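seem to assume that a shorter taper is always a worse one. We are less sure. The three studies most often cited on this point worked with adult swimmers in national programs, and none of them separated the effect of rest from the effect of racing in a new suit. Hsiao's reanalysis of the Venberg meet results found that much of the claimed gain went away once heat sheets were checked against the same swimmers' earlier times. The coaches we spoke with at Alosby still plan their season around a long taper, and they may be right to, but the published evidence does not get them there.

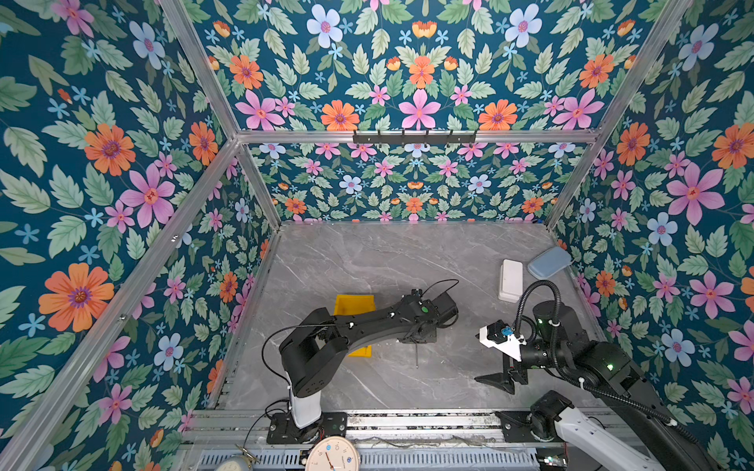

3.2 Swimmers and meets

We followed 53 club swimmers from Alosby and Gomwood through one spring season, ending with the regional meet in May. All had trained with their club for at least two years. Of these, 23 followed the long taper their coaches already used, and the rest cut their yardage only in the last 5 days. The clubs would not let us assign swimmers at random, and we don't blame them, but it means that a coach's hunch about who needed rest is baked into the groups from the start. We tried to correct for this using midseason times. Readers should decide for themselves how far such a correction can be trusted.

Sprint and distance events were kept apart. Relay splits were dropped, as takeover starts make them hard to compare with flat starts. Swimmers who missed the regional meet stayed in the training records and were left out of the race results.

3.3 Timing

Race times came from the touchpads at each pool. The Gomwood pool uses a Janssen timing system and the Alosby pool an older one, and we found no record of the two ever being checked against each other. Earlier papers treat times from different pools as though they were interchangeable - a habit we could not find a good defense for. We therefore compared each swimmer only with his or her own swims in the same pool wherever the meet calendar allowed it.

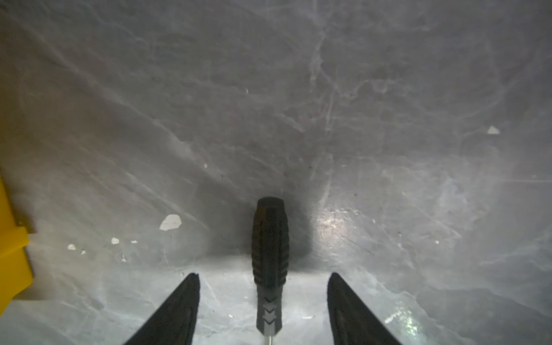 Figure 2. Black screwdriver handle over a gray marbled surface.

Practice times were taken by hand and are used only to describe training pace. One assistant coach at Gomwood rounded to the nearest half second for most of the winter, and those sheets were left out.

3.4 What counts as a gain

A swimmer was said to have gained if the best time at the regional meet beat the best midseason time in the same event. This is the usual measure and it is a generous one. Young swimmers grow, they get better at turns, and they try harder when it matters, with or without a taper. Chak-lun Hsiao has argued for using the median of several swims instead of the single best, and we report both. Where the two disagree - mostly in the sprint events - we put more weight on the median.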